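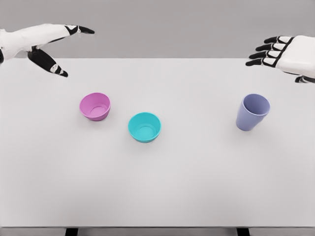 The two-bowl and cup table in simulation, with both hands held open above the table.

About Sarkance

Sarkance is a small robotics workshop and training centre. We write and test control software for two-handed robots, and we teach short courses for people who will have to work next to them. We have 19 staff, most of them in the workshop and the rest split between teaching and the office.

We started in two rented rooms above a tile shop on Vieira Street, doing repairs and upgrades on packing machines for local food firms. The hands came later. A customer asked whether a robot could lay out mixed crockery on trays, and the job took us much longer than we had quoted for. By the end of it we had a simulator, a set of test tables and a good deal of software that we have been improving ever since. The packing machine work still goes on and pays for a fair part of the rest.

What we do

Most of our week goes on handling everyday objects: bowls, cups, lids, boxes and cutlery. We build each task in simulation first, with a plain table and a few coloured objects, and run it there until the results are steady. Then we move it to the real bench in the workshop. Some tasks transfer well. Thin-walled cups have been the hardest for us, and we still do a lot of work on how firmly to hold them.

The software that runs both the simulated and the real hands is called Furkico. It is our own, and we license it to a few customers who run it on their own equipment. Support is included for the first year and is handled by the same people who write the code, so please expect a reply within two working days and not within the hour.

We do not build the hands ourselves and we do not sell robots. If you are looking for a complete machine, we can tell you what to ask a supplier, but we do not take commission from any of them.

Open days

We open the workshop to visitors twice a year, in spring and in November. Anyone may come. At the last open day 343 people signed in at the door, which was more than the building could comfortably hold, so we now run timed entry.

Groups of up to 20 are let in together. A visit lasts 52 minutes and has three parts. The first is in the front room, where we run the simulator on the large screen and show how a task is set up. Visitors see the table with the pink bowl, the turquoise bowl and the lavender cup, and are asked to suggest where each should go. We type in their layout and start the run. Some layouts fail. When a run fails we leave it on the screen and talk through the log, and many visitors have told us afterwards that this was the part they learned most from.

The second part is at the bench, behind the yellow line, where the same kind of task is run on real equipment at reduced speed. Please stay behind the line even when the arms are still. Children under eight must be with an adult. Bags and coats go on the hooks by the door.

The last part is for questions. The ones we get most often are about jobs, cost and safety, and we have put a printed sheet on each of these in the corridor. Staff will answer anything else if they can.

Tea is served in the yard if the weather allows. There is no café.

School and college visits

Outside open days we take school and college groups on weekday mornings during term. These visits are longer, and pupils get time on the simulator in pairs. They do not need to know how to program. We ask for one adult to every ten pupils under sixteen, and we send the teacher a short risk sheet beforehand.

There is no charge for state schools. Other groups pay a small fee towards the cost of the staff who run the session. We can also bring the simulator to you on a laptop, though without the bench the demonstration is shorter.

Our building

We moved to Unit 4 of the Costusa works when we outgrew the rooms on Vieira Street. The workshop, the teaching room and the front room are all on the ground floor and have level access from the yard. The toilets are also on the ground floor. The offices are upstairs and are not part of the visit.

The workshop is fairly quiet while the hands are running, but the air compressor behind the back wall starts without warning and is loud for a minute or so. If this would be a problem for someone in your group, tell us when you book and we will switch it off for your session.

Parking in the yard is limited to four cars and is kept for blue badge holders on open days. Everyone else should use the public car park at the bottom of the hill and walk up. Coaches can set down at the gate but cannot wait there.

Booking and contact

Open day places are free and are booked through the form on the Visits page. Booking for the spring open day closes on 01/03/2020. If the slot you want is full, add your name to the list, as places do come back in the final week.

For school visits, course dates and questions about Furkico, use the contact form and choose the right heading from the menu. The office is open from nine until half past four. Messages left outside those hours are picked up the next working morning.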